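3. Materials and Setting

3.1 The cup station
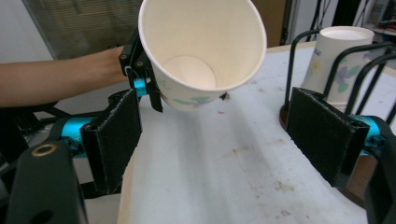

Figure 3. Paper cups at the table of the cup station. One cup is held upside down above the tabletop; a second stands upright in the wire holder.

3.2 Cups

All trials used single-wall paper cups with a printed floral exterior, bought in sleeves under the Comico label. Two decorations were mixed in the supply. We did not separate them, as pilot work had shown no difference in how people picked up or put down the two prints. The cups taper toward the base and have a rolled rim. The rolled rim is the stiffest part of the cup and the wall midway up is the weakest, a fact that matters for most of what follows.

Cups were used more than once. A cup was retired when its wall carried a visible crease longer than the width of a thumb, when the rim had opened at the seam, or when the base had begun to lift. Stained cups were kept in service. In total 435 cups were entered in the log and 21 of these were withdrawn before their first trial, most of them crushed in the sleeve during delivery. Retired cups were flattened and stored by session so that the creases could be checked later against the written record.

Paper cups were preferred over ceramic or hard plastic for two reasons. The wall gives under light pressure, so the force of a grasp leaves a trace that can be read after the trial. They also tip easily when empty, which makes a careless placement evident at once. A ceramic mug forgives both errors.

3.3 Holder

The holder is a black wire model with a round brown base. The rods are bent into arches, and a cup set between them stands upright with its print largely in view. We refer to it as the Penry holder, after the name on the invoice. Similar holders are sold for use at coffee counters and in waiting rooms.

The arches set the difficulty of the task. A cup lowered straight down meets no resistance until it is seated. A cup lowered at an angle touches one arch first, and the person placing it must either withdraw and correct or push the cup past the contact. The second option nearly always succeeded in the sense that the cup ended upright, but it marked the wall. We therefore scored placement and wall condition as separate outcomes (Section 4.2).

The holder was not fixed to the table. Early in the pilot it had been held down with putty, and participants quickly learned to lean the cup against the arches and let the wire do the aligning. With a free holder that strategy moves the base across the table, and most participants gave it up within the first block.

3.4 Table and surroundings

The table has a white top. It was wiped between participants but not between trials, and a certain amount of marking built up over a session: brown stains, smudges, specks of various kinds. We considered covering the top with fresh paper for each trial and decided against it. Paper shifts under the holder, and the station was intended to resemble a break-room table in ordinary use — the type of surface on which cups are sorted, stacked and cleared every day.

Marks of this kind do have one consequence for the analysis. Two of the raters reported that they had begun to use a particular stain as a landmark when judging how far the holder had moved. The practice was stopped, and all displacement values reported here come from the base position as measured with a ruler at the end of each trial. Ratings made before the change were discarded and repeated by Emrys Gronow, who had not been present at the original sessions.

The station was set up near a window fitted with horizontal blinds. A brown cardboard panel stood behind the work area as a plain backdrop. Shadows fell across the tabletop in many sessions. Their direction was noted on the session sheet but was not controlled, and it is not used as a variable.

3.5 Procedure

The task was a simplified form of tidying up after a coffee break. Each trial began with one or more cups out of place and ended when the participant declared the table tidy. Three starting conditions were used:

Upright. The loose cup stands on its base beside the holder.

Inverted. The loose cup rests on its rim with the base up, as cups are often left to drain.

Lying. The loose cup is on its side with its mouth facing away from the participant.

The inverted condition is the one of most interest here. To end in the holder the cup has to be lifted, turned over and lowered, and the turn can be made at almost any point between the first two of these and the last. Some participants turned the cup as soon as it left the table. Others carried it upside down to the holder and turned it there, with little room above the arches. Anas Lamrani coded the point of turning from the session records using the scheme in the Teltell manual, with one category added for cups turned in two stages.

Participants were told to work at a comfortable speed and to leave the table as they would wish to find it. No instruction was given on where to take hold of the cup. If a cup fell to the floor the trial was stopped and repeated later in the block with a new cup. If it fell on the table the trial continued.

3.6 Scoring

Each trial received a placement score (seated, leaning, or outside the holder) and a wall score (unmarked, dented, or creased). A dent was defined as a deformation that disappeared when the cup was pressed gently from inside. Anything that remained was a crease. The distinction is easy to apply at the rim and harder near the base, where the wall springs back slowly, so raters waited until the full block was over before examining the cups.

The complete set comprises 2000 scored trials. Repeated trials count once, under the condition in which they were finally completed. The last session at the Tudmont site was held on Sep 23, 2023, after which the remaining cups were set aside unused.

4. Results

4.1 Placement

Placement was seated in the large majority of upright trials and in somewhat fewer inverted ones. The lying condition fell between the two. Leaning cups were found mostly in the inverted condition and mostly among participants who turned the cup late — that is, directly over the holder. Early turning gave more seated placements but did not reduce creasing, which depended mainly on how high on the wall the cup was first taken. Grasps close to the rim left the fewest creases in all three conditions.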